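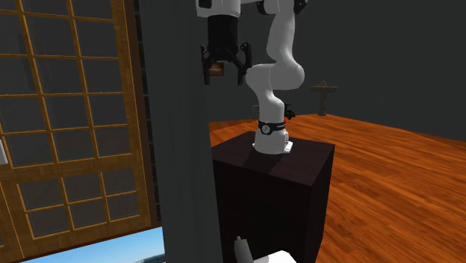 Pedestal-mounted arm with parallel-jaw gripper holding a small block, from the simulation used in cell planning.

Equipment budget: second arm moves to simulation first

The Setstead line's request for a second handling arm has been split into two stages. Stage one covers simulation only and is already funded. Stage two, the hardware purchase, goes to budget review in August.

Sioned Craddock, who holds the equipment plan, asked for the split after the first quotes came in. Lorine and Mykhailiuk both priced the arm and controller. Neither quote included the pedestal, floor anchoring or spare gripper fingers, and the two firms define commissioning differently. Both have been asked to requote on a common sheet.

The simulation work has a fixed allowance of 172 hours. It will compare three pedestal heights and two gripper stroke lengths, using the same pick-and-place task each time. Reach and clearance results will set the pedestal drawing. Cycle times from the model will be treated as estimates only - grip force and part variation still need a bench test at Nirkstead.

Delivery is quoted at up to 24 weeks from order. Teams that expect to share the arm should send part dimensions and weights to Sioned before the review. Requests without weights will be left out of the payload calculation.

Service contracts will be budgeted separately, under maintenance.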